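Stab vests for shop guards: do the claims hold up?
Anum Baloch, Security Studies, project report

Background
Makris and Drireck both sell a lightweight vest to shops and small venues. Both brochures promise "total protection" against knives. I doubted that before I started, and I still do.

What I did
I compared the two brochures with the test sheets each firm sent me in February. I also gave a short survey to 12 door and shop guards in Stanholm and Camotport.

Findings
The Drireck sheet covers 2 blade shapes and leaves out spikes altogether. Makris lists more, but the panel it tested was thicker than the one it sells. Neither firm would say how the material copes with sweat or folding.

Of the guards, 9 said they undo the side straps on a long shift. A vest worn open leaves the ribs bare, and no test sheet deals with that. Makris says its cover should air for 72 hours after washing, which seems hopeful for someone with one vest and five shifts a week.

Limits
My sample was small and I had no means of testing a panel myself. I would still want to see an outside lab's results before spending a shop's money on either vest.

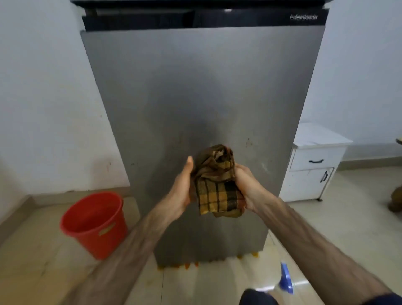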